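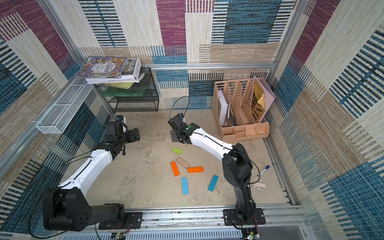

Slide 1. Two-arm cell, desk-tidying setup with blocks, marker and shelf rack.

Search this site Enter keywords
Home Talks Notes Contact

Budgeting for a second cell: speaker notes
Teresa Ó Riain, for the Portela planning group

Slide 1

Leave the picture up while people sit down. Say who I am and that I run purchasing for the Imonton lab. I don't program the arms. I sign for them, and I get the phone call when a part is missing.

Say what the talk covers: what we should have put in the first budget, what we are putting in the second, and what order to buy things in.

Ask people to look at the picture and name what costs money. They will say the two arms. Then go through what they missed. The aluminum rails all around. The mounting plates on the front rail. The panels on three sides. The circuit boards down by the rail. The cables. After that, the things on the floor and the shelves: blocks, a marker, a clip, books, a wire rack, a basket, a file organizer. All of that is on somebody's purchase order.

Slide 2. Three lists

We now keep three lists.

List one is the arms and grippers. One quote, one supplier, long wait. For us the supplier is Eltier.

List two is the structure: rails, brackets, plates, panels, fasteners. The first time, we had no list two. Anselmo Rocha bought it in small orders on a lab card, and when Houda Nasr added up the receipts there were 113 of them. Pause here. Most of the time lost was in waiting for the next box of brackets.

List three is the objects. Cheap things from an office supply store. Blocks, pens, clips, organizers, books, paper. The arms need things to pick up and places to put them, and the objects get scratched and replaced. Give this list its own line and let the lab spend from it without asking me.

Slide 3. Spares

Grippers first. Jaws and pads wear before anything else does in our lab. We order one spare gripper for each arm with the arm itself, on the same quote. Ordering it later meant a second shipping charge and a second customs form.

Cables next. Point back to slide 1 and the loops of thin black cable on the arms. A cable that moves all day should be treated as a supply item. Keep two of each length on the shelf.

Do not buy a spare arm. Thaís Dantas priced it both ways, and a service contract through Bondero came out lower for a site our size. A bigger site should do its own math.

Slide 4. Floor space and people

The enclosure is square and it looks small. The room around it has to be bigger than you think. Someone must be able to reach the front rail with a wrench, and someone has to reset the objects between runs.

Resetting is labor, and it goes in the budget. Marcelino Fagundes kept a log for one block of 1,000 runs and it came to 107 hours of a person's time. Read the number out, it is not on the slide.

Slide 5. Order of buying

Structure first, so it is standing when the arms arrive. Arms and spares together. Objects last, the week before you start.

We plan to place the Eltier order in February. Rails and panels are already approved.

Questions

If asked about used arms: we looked, and could not get a service contract on them.
If asked about the panels: any covering is fine for budget purposes, get the price per side.
If asked for the spreadsheet: email Houda, she has the clean copy.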